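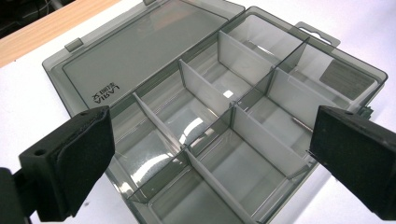

Home & Workshop | Small Storage

Marites Pascual repairs costume jewelry from a back bedroom in Jugah, and she kept her clasps and jump rings in jam jars for 13 years. In September she switched to divided boxes like this one, smoky gray plastic with a hinged lid, two rows of compartments and thin pale dividers. The hanging tab is still useful at home, on a nail over the bench.

She sorts by size first and then by finish. Her stock runs to 2,000 pieces, most of them smaller than a lentil, and the whole job took her two evenings.

"I used to buy clasps I already had," Pascual says. "Last year I spent 280 on things that were sitting in a jar."

She writes the sizes on masking tape and sticks it to the lid. Beads still live in the jars.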